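Custon Dye House and Textile Store
Indigo Workroom and Collection Area — Inspection Checklist with Comments
Period: October
Inspector: Neelam Mathur
Accompanied by: Harsh Pathak (dye room), Pallavi Saxena (collection)
Ratings: S = satisfactory, A = action needed, N/A = not applicable

1. Vats and reduction chemicals

1.1 Vat lids present and seated — S
1.2 Vat contents and date of last feed marked on lid — A
Comment: Vat 3 carries a label for a fructose vat. The log shows it was changed over to hydrosulfite. Relabel before next use.
1.3 Sodium hydrosulfite stored dry, sealed, away from acids — S
1.4 Lye stored below eye level, in original container — A
Comment: One tub of lye is on the top shelf over the sink. Move to the floor cabinet. Harsh Pathak to confirm.
1.5 Scoops dedicated to one chemical each and marked — S
1.6 Spill kit complete — S

2. Ventilation and personal protection

2.1 Extraction fan runs at both speeds — S
2.2 Filter changed on schedule — A
Comment: No entry in the log since the fan was serviced by Zotance. Fit a new filter and write the running hours on the rim.
2.3 Nitrile gloves in stock, all sizes — S
2.4 Eyewash reachable without crossing the drying line — S
Comment: Drying line was moved after the last inspection. Route is now clear.
2.5 Face protection worn when handling lye — S

3. Tying and stitching tables

3.1 Needles counted out and in — S
3.2 Blades for removing raffia ties stored in sheath — A
Comment: Two seam rippers found uncovered in the thread drawer.
3.3 Task lighting adequate for fine stitch resist — S

4. Handling of finished cloth
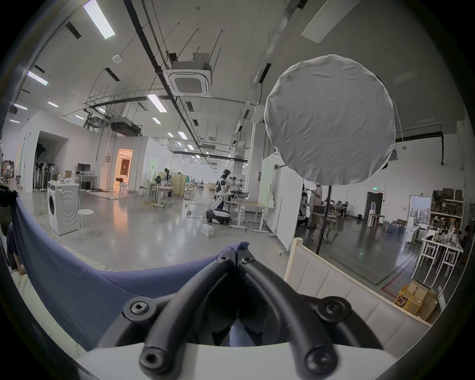
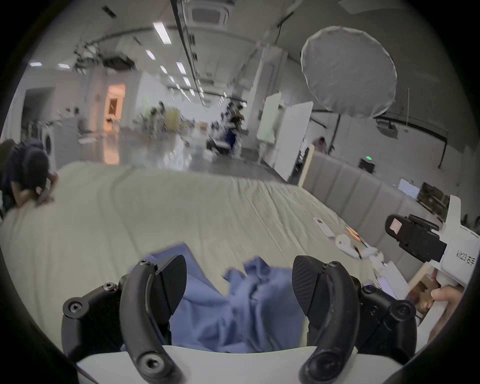 Indigo that has not been fully rinsed will rub off on anything pale, and cloth must pass a dry rub test and a damp rub test before it leaves the workroom. Viorica Tudose carries out both tests with a white cotton swatch and staples the swatch to the job card. The risk is highest with large dark pieces. A navy sheet draped over a frame next to cream upholstery, or a light blue cloth put down on a beige bedsheet, is acceptable only where the dye is known to be fast. For untested pieces, put a washed cotton barrier sheet between the cloth and any pale surface.

4.1 Rub test swatch attached to every job card — A
Comment: Missing on 3 cards, all from the Bajpai order. Retest those pieces.
4.2 Barrier sheets clean and free of blue staining — S
4.3 Rinse water run clear and logged — S
4.4 Hands clean and dry, rings and watches removed — S

5. Collection store

5.1 Long textiles rolled on padded tubes, pile or face outward as specified — S
5.2 Folded pieces refolded on new lines — A
Comment: Tied-resist wrappers in drawer 5 still show the old center fold. Pad the folds with acid-free tissue. Pallavi Saxena has the list.
5.3 Insect traps dated and read — S
Comment: One carpet beetle larva, trap by the north door. Continue monthly readings — no treatment at this stage.
5.4 Humidity logger working, record complete — A
Comment: Record stops on a Monday and resumes after a battery change. Keep a spare battery in the store.
5.5 Accession labels sewn on, not pinned — S

6. Electrical and fire

6.1 Hot plates on their own circuit — S
6.2 Steamer rated at 3000 W not run from an extension cord — S
Comment: Outlet cover is cracked at one corner. Clostow to replace.
6.3 Extinguisher gauge in green zone — S
6.4 Exit path clear of drying racks — S

Items rated A are to be closed by Ashok Khurana and initialed on the workroom copy. Item 1.4 is to be closed before the lye is next used.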